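The left finger had a wire down its side that Tamara Romaniuk called "the nerve," and it was her opinion that the nerve was fine. It was her opinion that everything was fine. She had serviced grippers for Prurnance through two changes of management, and both times she had found the management to be the loose part.

"Then why does it pull left?" asked Timothée Ferrand, who had the other gripper and a firm grip on his own innocence.

"You pull left."

They had laid fresh paper on the table, set out the green tray, and agreed to check the jaws on crockery, the way the manual wanted.
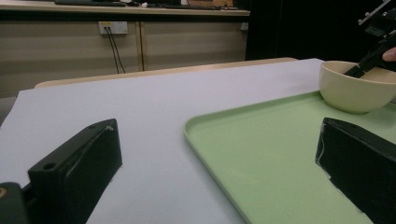
Windengate, Thursday

Dear Mali,

You asked for the service report by noon and I am sending you a letter, so you can guess how it went.

The work order says the left finger is to be shimmed, tightened and retested after 90 closings. I shimmed it. I tightened it. At closing 67 Timothée told me he had been writing down the wrong finger, and we had a short talk about mirrors.

The scuffs on the edges are old and I don't propose to do anything about them. I have scuffs too. Your form has a box for "cosmetic condition" and I have put "working for a living."

As for the bowl, I know what Maes charges for a bowl. Please stop sending me the invoice from the last one.
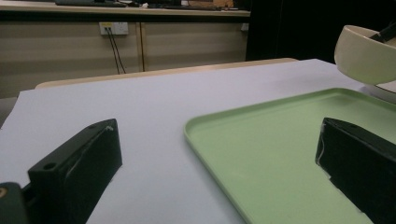

Timothée wishes it recorded that he has never dropped anything belonging to the company. I asked about things belonging to me and he went to look for the hex key.

He was gone more than 6 minutes. I backed the mounting screw out by hand while I waited, found a crumb of old thread lock under the head, and cleaned it off with my thumbnail. Put that down as a solvent wipe. The finger closes straight now, or as straight as its partner, and I wouldn't ask more of any couple.

He has come back with the wrong key and two coffees. I am drinking both.

Yours, still on the clock,

Tamara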